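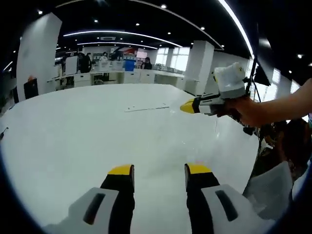 Tabletop

A tabletop is the flat upper part of a table, on which people eat, write, cut, sort or put things down. It is carried by legs, by a central column or by a frame, and it can be fixed to them or lie on them freely. In everyday speech the word is also used as an adjective, for example in "tabletop game".

Contents
1 History
2 Materials
3 Size and edges
4 Surface and light
5 Care
6 See also

History

In many houses of medieval Europe the top and its support were separate objects. Boards were laid on trestles before the meal and were put against the wall after it, so that the same room could serve for work and for sleep. The English word "board" still keeps this older meaning in expressions such as "board and lodging".

Fixed tops became more common when rooms received a permanent use. Drop leaves and sliding leaves came later and allowed a small table to be made larger for guests. In the town of Brelholm a joiners' workshop made tops with two sliding leaves, and the local name for such a table, "Bonus table", comes from the extra length.

Materials

Solid wood is the oldest material which is still in wide use. It moves with the humidity of the air, mostly across the grain, and for this reason a wide top must be fastened in a way that leaves it some freedom. Fittings with a slot are usual. If the top is screwed down firmly on all sides, it can split in a dry winter.

Veneered and coated boards move much less. They are also lighter in price, but a damaged edge lets water into the core, and the board then swells. Glass, stone and metal are chosen where heat or stains are expected. Glass tops for the home are normally toughened, and a thickness of 6 mm is found on small side tables – larger tops need more.

Size and edges

Dining tables and writing tables are mostly made to a height of about 76 cm. Benches for standing work are higher. The catalogue of the furniture maker Rees gives 115 cm for its tallest model, the Pancombe, which is intended for use with a bar stool or without a seat.

The edge may be square, rounded or bevelled. A rounded edge is more comfortable for the forearms and takes knocks better. A bevel on the lower side makes a thick top look thinner.

Surface and light

A matt surface scatters the light and is restful for reading. A glossy surface is easy to wipe, but it shows reflections of lamps and windows, and fine scratches become visible on it sooner, above all in dark colours.

Care

Most tops need only a soft cloth and a little mild soap. Oiled wood should be oiled again when water no longer forms drops on it. Scouring powder is not suitable for lacquer – it leaves dull places which cannot be polished out at home.

See also

Desk
Trestle table
Veneer
Worktop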